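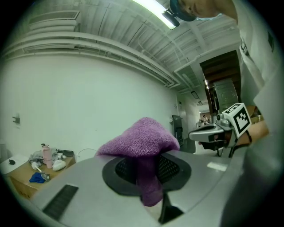

Ching-wen Kong does not want to hear the word "revolution" in her classroom. She teaches the robot learning elective at Avberg, a class that runs in the late afternoon and tends to spill past supper, and she has a habit of crossing out adjectives on her students' project reports before she reads the numbers.

"They write 'robust' on the first page," she says. "Then I turn to the results and it worked nine times. Nine times out of what? On which towel?"

This year's class project is laundry. The students use hand-held grippers to record themselves loading and unloading cloth, and a policy trained on those recordings is then supposed to run on the arm in the teaching lab. The target for each team is 100 usable demonstrations. I came in February expecting to be shown something that worked. Kong was more interested in telling me what didn't.

Her complaint starts with the towel. A rigid part can be described with a few measurements, she says, and a towel can't be described at all, at least not in a way that stays true for more than a second. Push one side down and another side comes up. A student learns to deal with that in a couple of tries and then can't explain what they did.

"Ask them to write the steps down," she says. "It's half a page of nonsense. 'Push it in until it's in.' Fine, but that's what your own mother would say, and she didn't need a grant."

So why record people at all? I asked whether she thought the method was a dead end. She took her time with that one.

"No. I think it's oversold. The recordings are good. They're better than what we got when students drove the arm with a controller, which was painful to watch. But a good recording of a person being clever is still a recording of a person being clever. Whether the cleverness comes across is a separate question, and in the demo videos you never see that question asked."

The demo videos are a sore point. A company called Golside sent the department one, and Kong shows it on the first evening of class with the sound off. She has the students write down every cut. "After that they watch differently," she says. "Some of them get angry, which I like."

Last year's class did a version of the same project with dish towels, and the best team reported 59 percent success. Kong made them run the test again in another room with the same towels. It came back at 40. The team wanted to leave the second number out, arguing that the lighting was unfair. Both numbers went into the report.

"Is the lighting unfair? Your house has lighting," she says.

I pointed out that 40 percent, from students, with a class budget, sounded fairly good to me. She shrugged. If you put in a load of laundry and less than half of it went where it should, she said, you would call a repairman.

My own doubts ran the other way. It seemed to me that a semester spent stuffing towels into an appliance might teach a student patience and not much engineering. Kong half agrees. The first two weeks are dull, she admits, and she has lost people over it. One student moved to the drone section at Tinham and wrote her a cheerful note about getting to go outdoors.

Those who stay, she says, learn to see what's in the data. They find out that the same person gets lazier by late evening, and that the lazy grasps are sometimes the useful ones. They also find that a team that throws away its failures ends up with a policy that has no idea what to do when a corner slips.

"That part I'd defend to anyone," she says. "The robot, I'm not sure. Come back and ask me about the robot."

The teams hand in their policies at the end of the term, and the tests will be run by students from the Aguiar lab, who get to pick the cloth. Kong has asked them not to tell her what they choose. Her own guess for the winning score is lower than last year's, and she has written it on a slip of paper taped inside her desk drawer — she wouldn't let me see it.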